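The Night Ferry to Drustport

Zuzana Baláž had wanted to ride the night ferry since she was six, and now she was forty-one and standing on the actual deck of it with her actual ticket in her glove, and oh, it was even better than she had hoped! The rails were salty. The funnel had been painted a fierce tomato red. A man was selling soup out of a window no bigger than a cereal box, and the soup was wonderful.

"First time?" said the man in the window. His badge said K. NOMURA.

"Does it show?"

"You thanked the gangway."

She had, too. She'd patted it.

The ferry left Treltside at ten at night and reached Drustport a little before dawn, and in between it crossed the stretch of sea where, every October, the bells came up. Her grandmother had told her about the bells. A whole town had gone under out there, back when the coast was a different shape, and it had been such a cheerful, noisy town, so fond of weddings, that the sea had never managed to get it to be quiet.

Up on the top deck an old woman had already claimed the best bench. She had a blanket, a thermos and a notebook swollen with damp.

"Sit, sit!" she said. "Chrysanthi Kyriakidis. This is my sixty-ninth crossing. Have you got warm socks?"

"Two pairs."

"Good girl."

They sat with the blanket over both their knees while the lights of Treltside got small and then smaller. Chrysanthi opened the notebook. Every crossing had its own page, with the wind, the moon, what she'd eaten and how many bells. Seventeen one year. None for three years in a row, and beside each of those zeros she had written "lovely trip anyway."

"What's the most you ever heard?"

"Two hundred and seventy-eight." She tapped the page. "I was with my husband. We'd had an argument about a suitcase, a terrible one, and then they started up and we just stood there with our mouths open. I still don't know what happened to the suitcase."

Midnight went by, then one o'clock. A boy came up in his pajamas and was fetched back down by his father. The soup man came out on his break and leaned on the rail with his collar turned up, and for a long time there was only the engine and the water sliding past, black and silky and full of stars.

Then Zuzana felt it in her teeth.

It was so low she took it for the engine. It came again, and another answered it, higher, and a third came tumbling in right on top of that one, like a kid running late for school, and suddenly the whole sea was ringing! Under the hull, off to the left, way out ahead in the dark, big bronze bells and silly little tinny ones, all of them going at once. Chrysanthi was scribbling marks as fast as her pencil would go. The soup man had taken off his hat.

"It's a wedding," Zuzana said, and she was laughing and her face was soaking wet. "Listen to it! Somebody's getting married down there!"

"Forty-eight, forty-nine," said Chrysanthi. "Don't make me lose my place. Fifty!"

Zuzana got up and danced. She had two pairs of socks on and she was not a dancer, and she went all the way down the deck and back again, and when she got back she held out her hand to the soup man, and he put his hat on the bench and took it.
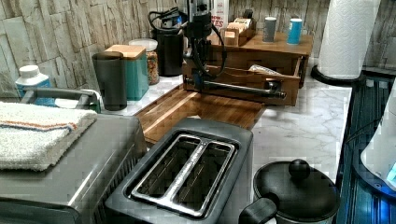

A striped towel on the toaster oven, with the drawer open behind.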